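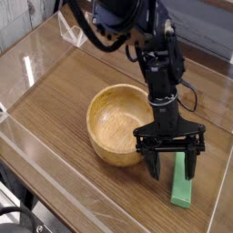

Robot arm and a small green block on a wooden tabletop.

I moved into my apartment in March and the kitchen walls were already yellow near the stove. I thought it was the color of the paint. Then I took down the old clock of the previous tenant, and behind it was a circle of clean white. It was grease, many years of it.

My neighbor Maritza Bermúdez told me not to buy anything special. She uses warm water with a little dish soap and a soft sponge, and she starts from the bottom of the wall and goes up. I asked why from the bottom. If you start at the top, she said, the dirty water runs down over the dry grease and leaves lines which are very hard to remove. I had already started from the top on one wall, so now I have these lines, next to the window.

For the worst part, behind the stove, I mixed baking soda with water until it was like toothpaste. I left it 9 minutes and wiped it softly. It took away the grease but also some shine from the paint, so please try first in a corner where you don't look every day.

After the washing I rinsed with clean water two times and dried with an old towel. The whole kitchen took me two evenings and my shoulders were hurting until the weekend.

The ceiling is still yellow. Brock Chan from my work has promised to lend me his ladder, and when he brings it I will write again.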